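Tapered fingers or flat pads for folding clothes with two arms?
Posted in Arms & Grippers 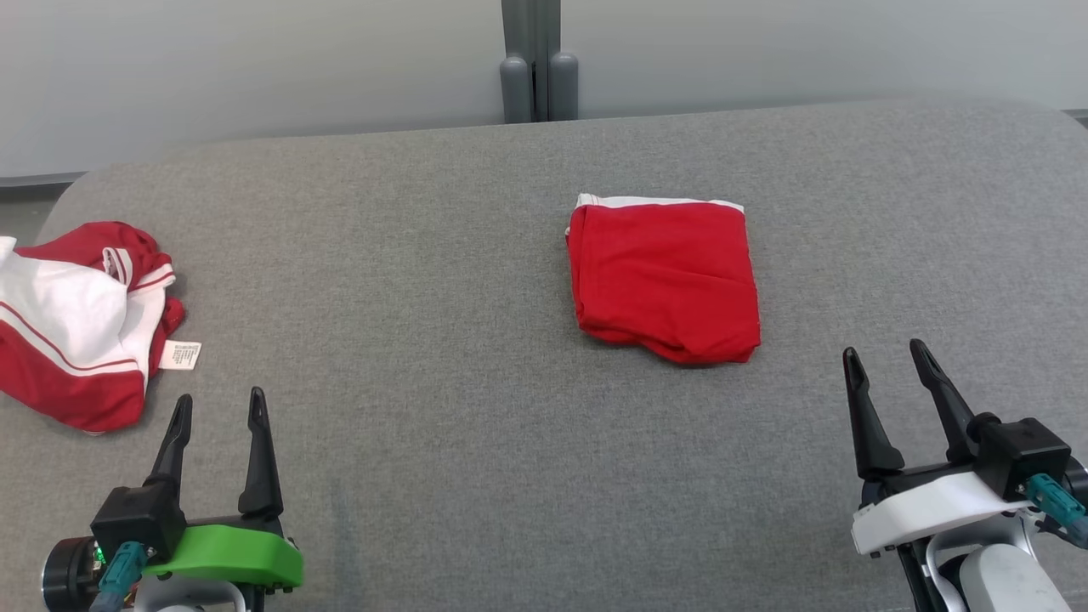
Details from the original poster

zulmira_neves
I'm comparing finger sets on a two-arm setup, folding jerseys and other sportswear on a padded grey surface. Both grippers have black tapered fingers at the moment. The Teltetti fingers are good at getting under a single layer, but they also dig into the upholstery and drag it along. I have a set of Fonseca flat pads that leave the surface alone and miss the hem about half the time. Has anyone run both on soft surfaces? I'd like to settle on one before I order spares in March. Budget is up to $500.

Replies

Mafalda Bettencourt
I ran both last winter, 162 picks with each set, same shirts and same order. Tapered won on hems and collars. Flat pads won on moving a stack once it was folded, as the points tend to pull the top layer out of line.

You don't have to choose one for both sides. I'd keep tapered fingers on the arm that lifts the edge and put pads on the other. Redo your tool offset after the swap — mine was out by 4 mm and I blamed the camera for a whole Saturday.

For the digging in, lower your closing force first and approach at a shallower angle. If your controller has a contact threshold, set it on the surface you're using. A bare tabletop gives you a number that's far too high for padding. Care labels are worth a few test picks of their own too. Mine kept grabbing the label in place of the seam.

gripper_dan
Just get the Fosutus ones, they do everything.

tomh
Haven't tried the Fonseca pads. I put 2 layers of rubber tape on the tips of my Risis fingers and the snagging mostly stopped. It wears through and the colour comes off on white fabric, so check it before you do anything you care about. Cheap to try, anyway.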